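Varton Planner: frequently asked questions

Last revised 2020-05-14. Applies to Varton 4 with the Conum driver layer.

What does Varton do?
Varton takes a list of object poses from a perception module and returns timed joint trajectories for one or two arms. It does not detect objects and it does not close the control loop. Detection is normally done by Flondine, and the loop is closed by Conum on the controller machine.

Can both arms share one workspace?
Yes. Set shared_volume to true in the cell file. The planner then treats each arm as a moving obstacle for the other and reserves space in time slices of 40 ms. If a slice cannot be reserved, the lower-priority arm holds its last pose until the slice is free.

How are crowded trays handled?
Each item on the tray is given a clearance region. Grasp candidates whose fingers would enter a neighbour's region are dropped before any trajectory is computed. On a bread tray with a croissant shape, a roll, a bun and a bagel, the candidates differ a good deal between items, so leave the grasp sampler at its default of 3000 samples.
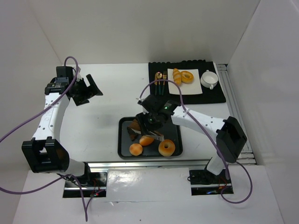 Bríd Heffernan wrote in to say that the default was too slow on her older controller, and that caching candidates by object class brought planning time down to 89 ms per pick. Caching is supported from this release. Set grasp_cache to class, and clear the cache whenever the finger geometry changes.

Are cables included in collision checking?
No. Only rigid links are checked. Limit wrist rotation in the joint file if your cables run outside the arm.

Why does the planner return NO_GOAL for a plate that has free space?
The place region is probably smaller than the item's footprint plus margin. Lower place_margin, or redraw the region in the cell editor.

Which frame should poses be given in?
The table frame. Poses in a camera frame are rejected with error E_FRAME.

Who maintains the driver layer?
Rachid Ramadan maintains Conum. Planner faults go to Štefánia Slanina, with the cell file and the log attached.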